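Gravwood Bench Notes
Reading time: 2 min

We use cookies to remember your settings. Accept | Manage

Setting up a bread-sorting task on the Tedatholm kit

The Tedatholm starter kit costs $700 and arrives with a manual that spends 11 pages on unpacking and 2 on picking things up. Guess which part people write to us about.

1. Clear the table and lay down a matte cloth. Bare shiny tabletops throw glare, and the Peron software has strong feelings about glare.

2. Put the basket down and leave it alone. Teach its position once. If you nudge it later, teach it again, however small the nudge looked.

3. Choose your bread. One round bun and one long loaf will cover most of what can go wrong. Turn the loaf at an angle to the basket; lining it up neatly is cheating.

4. Open the gripper before you lower the arm. Peron does let you do it the other way around. It's your loaf.

5. Bring the fingers down on either side of the narrow part of the loaf, then close at the lowest force setting. The default was apparently chosen for bricks.

6. Lift, move over the basket, lower, open. Run it slowly until you're bored, then speed it up.

The Adeleke add-on ($300) promises to find the basket by itself. Ours did, most days. Buy it if your basket travels. If it doesn't, step 2 is free.

Want more of this in your inbox? Sign up for the Gravwood newsletter.
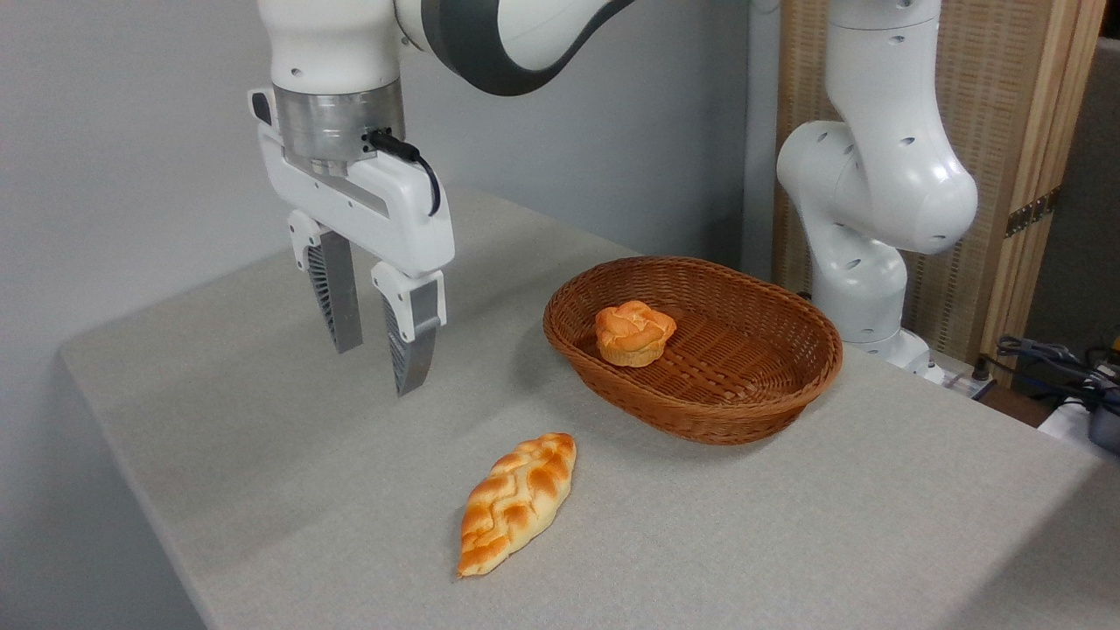 Last modified: Oct 7, 2021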